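Reviews > Kitchen > Trays and boards

TAIJI BEAR serving tray, with a bamboo board
Friday, by Yuxi Yuan

The tray is a rounded rectangle in cream with a slightly raised lip. I bought it for one job, which is carrying a single breakfast from the worktop to a desk without losing the plate on the way. It has been in daily use since May, mostly for bread and eggs, and replaces a Nuris tray whose handles took up more room than the food did.

Printing is confined to two opposite corners: the name in one, with a small paw print beside it, and a line drawing of a bear's face in the other. Both are grey. The middle is plain, so a plate covers very little of the design. Anyone who dislikes cartoon animals will not be won over, but the print is restrained for its type. 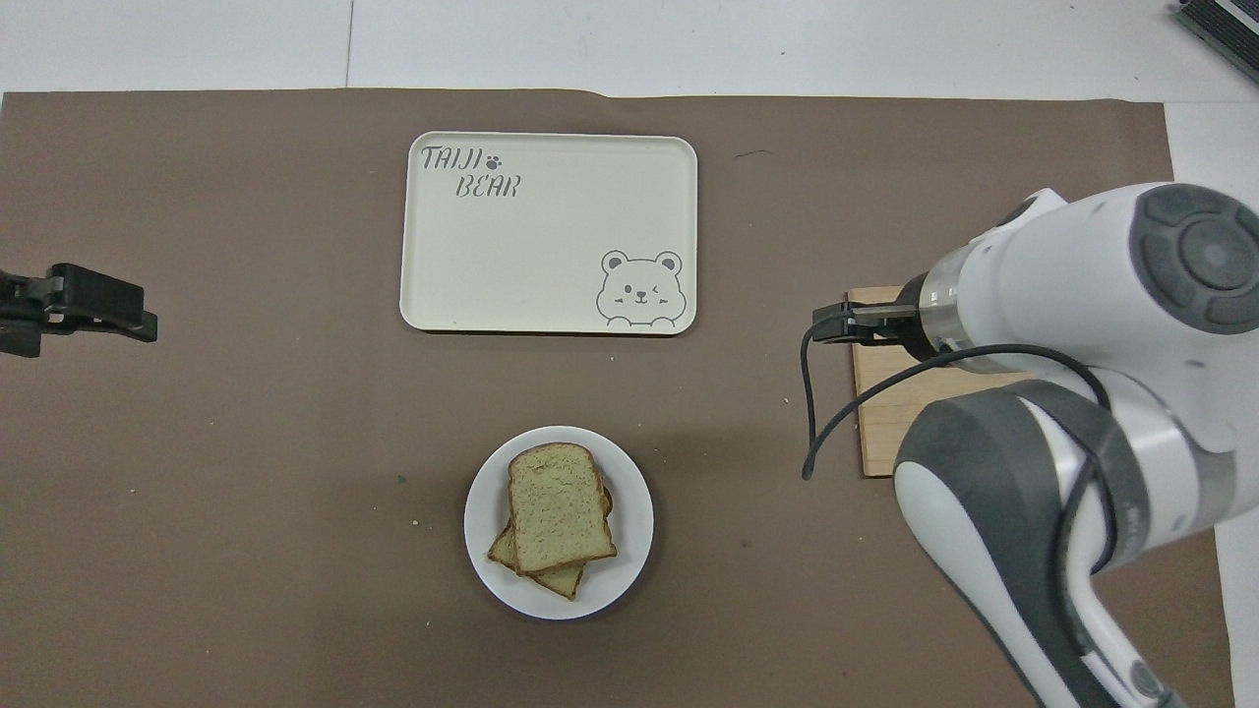 The lip is the main limitation. It will stop a teaspoon from rolling off. It will not hold back a spilt cup of tea, and I would not carry soup on it up a flight of stairs. I tested it with 100 ml of water poured into the middle and then walked the length of the hall. The water reached the edge at the first turn and went over at the second. With a plate, a folded napkin and a half-filled mug it was stable at normal walking pace.

Grip is adequate. There are no cut-out handles, so the fingers go under the edge, and on a flat worktop that means sliding one side out over the front first. Gun-woo Moon, who has larger hands than mine, found this awkward and preferred the old Nuris. Cleaning is straightforward with a soft cloth and washing-up liquid. The rounded corners do not collect crumbs to the extent that square ones do. After 6 weeks of daily washing by hand I can find no wear on the lettering. I have not put it in a dishwasher.

The board is bamboo, with the grain running lengthwise and a small metal handle at one end. The handle is a loop and sticks out past the edge, which helps when hanging the board up but adds to the space needed in a drawer. For slicing a seeded loaf the surface is good. A bread knife leaves shallow marks that fade after oiling. I had a Clusow board of similar size before this one and the two cut alike, though the Clusow sat flatter on an uneven worktop. 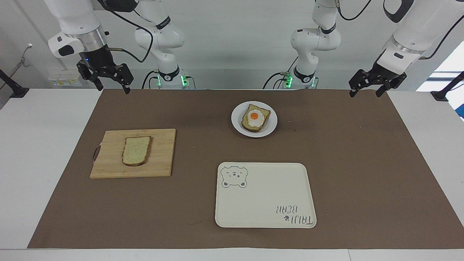
Bread on the board, fried egg on toast on the plate, tray at the front.

Used together, the two pieces suit a small breakfast. Bread is cut on the board, the finished plate goes on the tray, and the board stays behind. I tried serving straight from the tray with no plate and do not recommend it for eggs. Dry toast was fine.

For one person, recommended. For 2 people, buy a larger tray with proper handles.

Contact: reviews desk, Ferkedlow | © Ferkedlow | Back to top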